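Looking After Drirnar: Questions We Get About Our Two-Armed Tidying Robot

Drirnar picks things up off the living room floor and puts them in the bin. Keeping it good at that is a job we love, and people write in about it all the time.
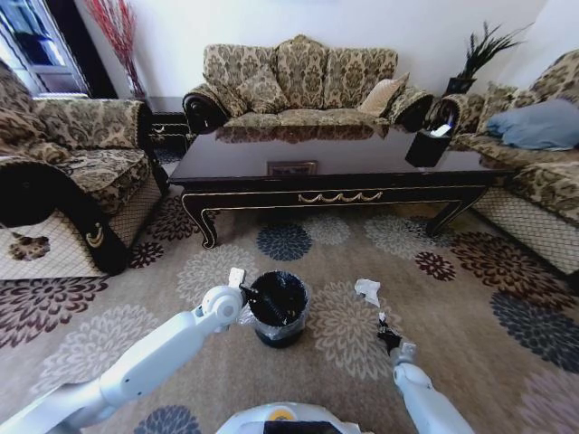

Most of the answers come from Prasanna Sultana and Henryk Baran, who share the maintenance at Nustudholm. Last updated Thursday, July 29, 2021.

Why does one arm hold the bin while the other picks up?
A light bin slides and tips if you drop things in from the side. With the left gripper on the rim, the bin goes where the trash is, and the right arm only has to make a short move. It also means the two arms have to agree on where they are, so we calibrate them as a pair and never one at a time.

How do you calibrate the arms?
Both go to the home pose, then each one touches the same peg on a small block we clamp in front of the base. If the two readings differ by more than 2 mm, we run the whole routine again. Henryk does it first thing in the morning, before the motors have warmed up, then once more after lunch. The afternoon numbers are the ones we keep!

What grip force do you use on the bin?
Start low and go up in small steps until the rim stops slipping. Thin plastic bends, and a bent rim throws off the angle of everything after it. We save the setting under the name of the bin, so swapping bins is one menu choice.

And for tissue?
Tissue is our favorite test. It weighs next to nothing, it's a different shape every time, and the fingers have to come down very close to the carpet. We set the lowest fingertip height by hand for each floor. On a thick rug, drive the open gripper down slowly until the pile just moves, then back off a little and save.

Do patterned carpets cause trouble?
They can. Big printed flowers have edges and pale patches, and a pale patch can look a lot like paper to the vision software. Kacper Michalski built us a check set of 181 floor pictures, and we run it after every software change – 109 of them are patterned carpets, because plain floors were too easy.

How often do you clean the grippers?
Every day the robot runs. Wipe the finger pads with a barely damp lint-free cloth and let them dry before you power up. Carpet fluff loves to collect at the finger joints; a soft paintbrush gets it out. Please don't use compressed air, which pushes the fluff further in.

When do the finger pads get replaced?
We change all the pads together every 6 weeks, or sooner if one looks shiny. Then redo the grip settings – new pads hold noticeably harder.

Can I move furniture between runs?
Sure, but tell the robot. Rerun the room scan with the arms folded, and check that each elbow can swing without reaching a table edge.

What should I do after an emergency stop?
Support whatever is in the grippers before you release the brakes. Then fold the arms from the menu, left first, and check the cable loops at both shoulders before you start again.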